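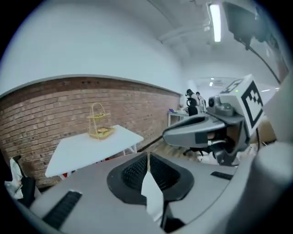
Segundo Asabe Obi, ensinar um robô com as próprias mãos dá mais trabalho do que programar, e fiquei a remoer nisso a semana inteira. Eu tinha escrito aqui, todo entusiasmado, que bastava pegar na garra, fazer a tarefa e deixar o modelo aprender, e a Asabe respondeu com aquela paciência dela que eu experimentasse fazer o mesmo gesto 89 vezes seguidas antes de voltar a escrever "bastava". Pois bem, experimentei (e o meu pulso direito manda cumprimentos!).

No Dumlao, que é o nome que demos a este projeto, gravamos as demonstrações com garras de mão, uma em cada mão quando a tarefa pede. Em agosto já tínhamos 2232 gravações guardadas, quase todas minhas e do Chukwuemeka Briggs, e foi ao revê-las que percebi como eu sou apressado: fecho a garra cedo demais, corrijo a meio, volto atrás. O Chukwuemeka vai devagarinho, como quem põe a mesa para visitas, e as dele aproveitam-se muito melhor.

Também tentámos por comando remoto, com o Stitier, e confesso que gostei menos. Sente-se um atraso pequenino entre a mão e o braço, e eu acabava sempre a apertar com força, como se isso ajudasse. Deitei fora 69 tentativas numa só tarde, fui fazer um chá e voltei às garras de mão.

Amanhã recomeço com a mão esquerda, que anda muito atrasada em relação à outra. Asabe, se estiveres a ler, já apaguei o "bastava".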